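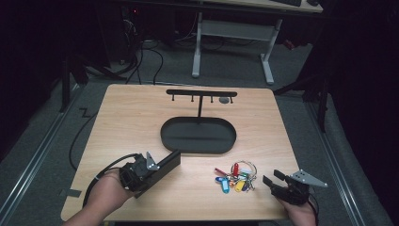

Fig. 4. Key stand with all hooks free and the tagged bunch still on the table.

4. Setting up and using the key stand

This section covers the black metal key stand supplied with the Eltwood hallway set. It applies to the four-hook model only. If you have the wall rail, go to section 5.

4.1 Choosing a place

1. Pick a flat, level surface near the door you use most. A side table or a low cupboard is fine.
2. Keep the stand at least 200 mm from the edge of the surface, measured from the rim of the tray.
3. Leave room in front of the tray. You will want somewhere to lay a bunch of keys while you sort through the tags.
4. Check that the door does not swing over the stand when it is fully open.

Note: On soft or newly oiled wood, put a thin mat under the tray for the first few weeks. Dragging the tray can mark the surface, so lift it when you move it.

CAUTION: Do not place the stand where keys can be reached through a letterbox or seen from a ground-floor window.

4.2 Fitting the post and bar

1. Set the tray down with the raised rim facing up.
2. Screw the post into the tray by hand until it stops. Do not use pliers – they will scratch the finish.
3. Place the bar on top of the post with the hooks hanging down.
4. Turn the bar so that it runs the same way as the long side of the tray, then tighten the small screw with the 2 mm key from the Beltus fittings bag.
5. Press lightly on each end of the bar. If it tips, go back to step 2 and tighten the post again.

4.3 Sorting the keys

Sort the keys before you hang anything. A large bunch with several tags on one split ring gets tangled, and the key you want is usually at the bottom of it.

1. Lay the bunch on the table in front of the tray and spread the tags out.
2. Decide which keys leave the house every day and which stay at home.
3. Give each colour of tag one meaning and write it down on the card at the back of this guide. A common choice is red for the front door, yellow for the shed and light blue for the car. Avoid using red and a pinkish red for two different doors, as they are easily mixed up in a dim hall.
4. Open the split ring with a thumbnail or the edge of a coin and slide off any keys that belong elsewhere.
5. Put the daily keys back on the ring. Spare rings (part 37) can be ordered from Odukoya.

Note: Do not write your address or door number on a tag. A colour or a single letter is enough.

4.4 Hanging the keys

1. Hang the heaviest bunch on one of the two middle hooks, nearest the post.
2. Use the outer hooks for single keys or light sets.
3. Hang by the split ring and let the tags drop freely. Hanging by a tag puts strain on the plastic and it will split in time.
4. Use the tray for loose items such as coins, a padlock or a key that has no ring yet.

In a shared house, give each person a hook and keep to it. The Mirnenard label sheet has small stickers for the top of the bar.

CAUTION: Do not hang bags, dog leads or umbrellas from the hooks. The stand is made for keys and will tip over under a sideways pull.

4.5 Care

Wipe the bar, post and tray with a dry cloth. If the tray is sticky, use a damp cloth and a drop of washing-up liquid, then dry it straight away. Do not use scouring cream on the black finish. Check the bar screw every February, or sooner if the bar starts to turn when you take keys off.

If a part is missing or damaged, contact Lesia Kostiuk in the Eltwood parts office and quote the number on the underside of the tray.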